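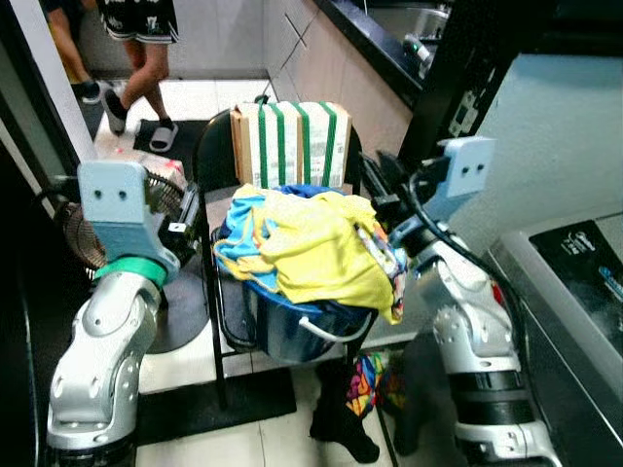 # Setting up and running a two-arm laundry session in a home

Applies to all Valthorpe home sites using the Clemel two-arm station. Read it through before your first shift. The checklist version is taped inside the lid of the Stan case, but it leaves out the parts on logging.

## Before you power on

1. Walk the reach area with both arms parked. Extend each gripper by hand to its limit and mark the arc on the floor with tape. Add 34 inches outside the arc. That outer line is the keep-out line.
2. Anyone who isn't operating stays behind the keep-out line while the arms are live. This includes people who live in the home. Passing through a doorway is fine if the doorway is outside the line. If the only doorway is inside it, move the station.
3. Bare feet are not allowed inside the line. Operators wear closed shoes. Residents can wear what they like on their side of it.
4. Unplug fans and other small appliances within reach of either arm, or move them past the line. A fan cord under a gripper is a stop condition.
5. Check that each arm's cable has a free loop near the gripper housing. Turn the wrist to both ends of its travel and watch the loop. If it pulls tight, re-clip it one notch lower.

## Placing the basket

Use a surface that does not roll or swivel. A folding chair is acceptable if it is fully open and all the feet are on the same level. On tile, push down on each corner of the seat before you load it. If it rocks, shift it off the grout line and try again.

The basket goes forward on the seat, with the rim lower than the gripper housings at rest. Other items may share the seat only if they stay put when you shake the chair by hand. Strapped boxes are usually all right. Open boxes, bottles and anything with liquid in it are not.

Load clothes up to the rim or a little over. Do not press them down. Before the first run, take out:

- belts, and anything with a drawstring longer than your forearm
- bras with underwire
- anything with a pin, badge or loose button
- items the resident has asked you not to handle

Clothes that fall on the floor stay there until the run ends. Do not reach in for them with the arms live, even if they are close to you. Pick them up between runs and put them in the next load.

## During the run

Keep one hand on the stop button. The stop button is not to be hung on a chair back or left on a counter.

Start at the training speed for the first 2 runs in any new room. After that you may go to normal speed if neither run had a stop.

Press stop when:

- a person or pet crosses the line
- a gripper closes on the basket or the chair instead of cloth
- a garment is caught on both grippers and neither one is letting go
- you hear a click from a wrist joint that repeats

A gripper pushing against the edge of the pile is normal. If the basket starts to slide, stop and reset it.

After a stop, park both arms before you cross the line. Open the grippers from the Vumier panel. Don't pull cloth out of a closed gripper, as it damages the pads and sometimes the shirt.

## Logging

Each stop gets its own entry, made before the next run. Use code 101 for a person or pet over the line and code 137 for a grip on a fixed object. Everything else goes in as free text. Write what happened in one or two sentences and leave out guesses about the cause.

Do not write down residents' names, and do not describe personal items. "Shirt, long sleeve" is enough.

## Packing up

Park, power off, then unplug at the wall. Wipe the gripper pads with a dry cloth. Fold or return the clothes as agreed with the resident, put the furniture back where it was, and peel up the floor tape. Plug back in anything you unplugged and check that it runs.

Changed in February: outer distance raised to 34 inches, drawstring rule added.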